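**Vendredi, poste bi-bras - comparaison des doigts, suite**

Repris là où on s'était arrêtés : doigts Nirnen à gauche, doigts Plirketti à droite, même contrôleur Armont pour les deux bras. Je note dans l'ordre où ça s'est passé, donc dans le désordre.

Mise en route laborieuse. Le bras droit a refusé son zéro deux fois, puis l'a accepté à la troisième sans que j'aie rien changé. J'ai mis « RAS » dans le journal du contrôleur, ce qui est une façon de voir. À surveiller quand même : c'est l'articulation du coude qui râle, toujours elle, et toujours à froid.

Tâche du jour : les boîtes de Petri vertes et leurs bâtonnets. Prendre une boîte par le bord, la poser sur le plateau en bois, puis saisir le bâtonnet et le reposer dedans. Sur le papier c'est une tâche de maternelle. Dans les faits, le bord est lisse, la boîte est translucide, et la caméra Lapiņa a une opinion très personnelle sur l'endroit où s'arrête le vert.

Réglages de départ :

- vitesse bridée, la même des deux côtés
- effort de serrage : palier 2 à gauche, palier 3 à droite (au palier 2, les Plirketti laissent filer la boîte)
- seuil de contact à 2 000 sur l'échelle brute du contrôleur, dont personne ici ne connaît l'unité
- 6 essais par doigt et par objet, pas un de plus, j'ai promis

Côté Nirnen, la prise par le bord est bonne tant que le doigt arrive bien vertical. Dès que le poignet prend un peu d'angle, la boîte pivote et se présente de travers au-dessus du plateau. Elle ne tombe pas, elle boude. Repris l'approche à la main, redescendu plus lentement : nettement mieux. Pour les bâtonnets, rien à dire, la pointe est assez fine pour passer dessous quand ils sont en travers. 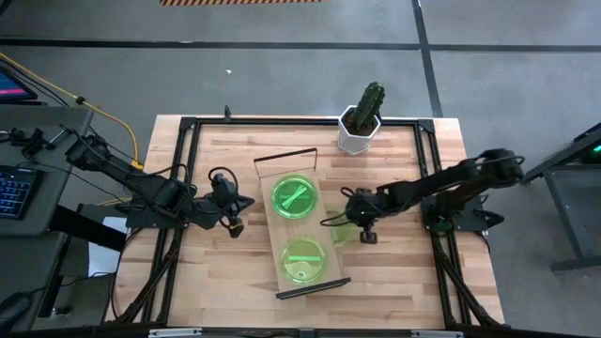 Avec les Plirketti c'est l'inverse. La boîte monte droite et se pose droite, mais le bâtonnet est un calvaire : le doigt est court, le boîtier du poignet arrive trop bas et on finit par pousser la boîte au lieu de pincer ce qu'il y a dedans. J'ai remonté le point d'approche, ce qui déplace le problème de quelques millimètres et me donne l'impression d'avoir travaillé.

Bilan des essais, compté proprement :

| | Boîte | Bâtonnet |
|---|---|---|
| Nirnen | 3 sur 6 | 6 sur 6 |
| Plirketti | 6 sur 6 | 2 sur 6 |

On a donc un doigt pour chaque moitié de la tâche. La solution évidente est de laisser le bras droit poser les boîtes et le gauche s'occuper des bâtonnets, et de présenter ça comme une architecture. Je ne suis pas contre. Il faudra juste vérifier le temps de passage au-dessus du plateau, parce que les deux poignets au même endroit, on a déjà donné en mars et le bruit était désagréable.

Caméra : exposition baissée d'un cran, les reflets sur les bords brillants gênent moins la segmentation. Restent des fausses détections vers le haut de la table, où le modèle trouve régulièrement une « boîte » dans le cactus. Confiance affichée très honorable. J'ai restreint la zone de recherche au lieu de déplacer le pot, par principe - si on doit ranger la table pour que ça marche, autant le faire à la main.

Câbles : ceux du bras droit tirent encore un peu en extension. Refaire une boucle plus généreuse au niveau du coude avant la prochaine série, et tant qu'on y est regarder si ce n'est pas ça, l'histoire du zéro. Je l'avais déjà écrit la dernière fois. Je le réécris, avec plus de conviction.

À faire :

- imprimer une version longue du doigt Plirketti, même pointe
- refaire la série Nirnen au palier 3, pour comparer à effort égal (j'aurais dû commencer par là)
- essayer une boîte inclinée au départ, sur le plateau puis sur le bois nu
- demander à Armont ce que vaut une unité de leur seuil
- sauvegarder la config AVANT de toucher à l'exposition, cette fois

Arrêt à 18 h, bras désactivés. Fichiers dans le dossier du poste, sous-dossier « doigts_bis ». « doigts_final » était déjà pris.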